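The Turnana fingers came in a padded envelope with no note, and Cempaka had them on the arm before the kettle boiled.

"They're gorgeous," she said. "Look at the taper on that!"

Khairul looked. He had spent all of March with the old Rundine gripper, which closed like a car door and had chewed the edge off every reel he'd handed it. He was fond of it. But he pulled his stool up to the monitor beside hers, and they watched the wrist camera's view swing across the pink walls and settle in the corner.

"Spool's on its side," he said. "You're giving it the hard one first?"

"I'm giving it the fun one first."

She nudged the arm down. The Rundine would have needed three goes to line up with that flange, with Khairul muttering at the controller the whole time. Cempaka had her tongue between her teeth and her thumb barely moving on the stick.
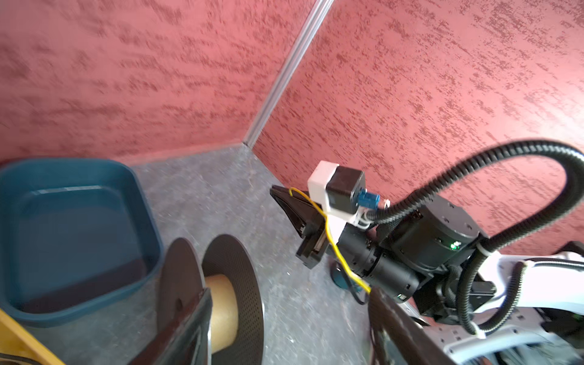

The spool on its side, with the teal tub empty to its left.

"Oh, that's smooth," said Khairul, before he could stop himself. "Do that again."

She did it again, and then he had a turn, and then they both forgot about the tea. The controller was the same battered Surkano they'd always used, grey tape on one handle, but it felt like a different machine. You could creep! You could come in at a silly angle, change your mind and back out, and the arm just went along with you.

Ankica Ivanov put her head round the door at lunch and asked which gripper was winning.

"Ask me after the upright reel," Khairul said. He had the Rundine's score sheet on his knee – 696 good grasps out of 800, every one pencilled in by hand – and he wasn't ready to fold it up yet.

"The upright one's a beauty," Cempaka told her. "You've got to get a finger right in beside the flange, and the yellow cable goes everywhere. Stay and watch!"

Ankica stayed, sandwich and all. Cempaka slid the stick across to Khairul.

"Me?"

"You know that reel better than anyone."

He wiped his palm on his jeans and brought the arm in low.

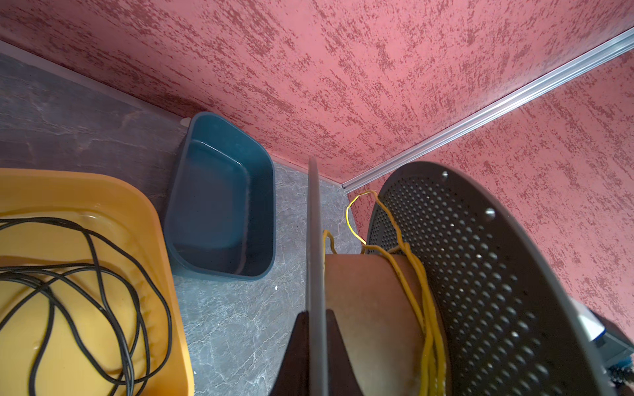 One dark finger beside the edge of the reel.

"Bit left," whispered Ankica, who had never driven the thing in her life.

"I see it."

"Sorry."

Khairul breathed out and squeezed, and on the monitor the finger moved in towards the rim.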